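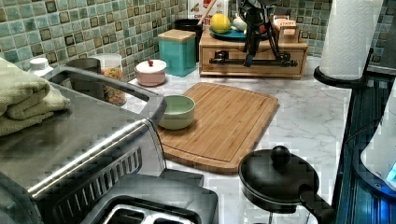 Hi all, sorry to be slow on this thread, I've had a week! I loved Kirsty's question because the counter corner is my favorite thing to fuss over (ask my husband, he'll roll his eyes). My two cents is that you should pick the one spot where you chop and keep it clear before you find a home for anything else. In my corner the bamboo board lies flat in the middle with one little mint bowl on it for scraps, and the canisters and jars all go against the tile, where I can still reach them. The lemon and garlic live on a teal plate on top of the little wooden drawer, so they're up off the counter and I don't lose a head of garlic behind the sugar bowl anymore. I did buy a garlic keeper once. It's in the garage.

On Friday, February 19, 2021, Kirsty Tamihana wrote:
> Hello everyone, small kitchen question. We moved into the Jorgate
> apartment and I have maybe 40 inches of usable counter on the
> corner side. The toaster oven eats half of it. I've been looking
> at the Goicoechea two-tier shelf to get things up off the surface
> but I'm scared it will just turn into a second place for junk.
> Does anyone have one? And where do you all keep dish towels when
> there are only 2 drawers in the whole kitchen?
> Kirsty

About the shelf, I had the Goicoechea for most of a year and gave it to Neelam. It's a perfectly nice shelf, but the top tier was too high for me to see into and the bottom was too low for my flour canister, so I ended up with tea bags on both levels! If you do get one, measure your tallest jar first, lid included. Neelam, do you still use it? I seem to remember you had plants on it.

Towels: mine are folded on top of the oven, and yes, I move them every single time before I turn it on. Patricio scolded me about that at the last swap and he's right, so please don't copy me. I've been meaning to put up a rail on the side of the cabinet. Banafsheh has one from Jarnent that she likes, with hooks you can slide along, and I think she said it took her 7 minutes to put up (I'd allow an hour, I know me).

One more thing, do you have room to hang your paper towels under a cabinet? My holder stands on the counter and the base takes up more space than you'd think. Can you send the depth of your counter too, front edge to wall? I may have a narrow tray you can have.

Cor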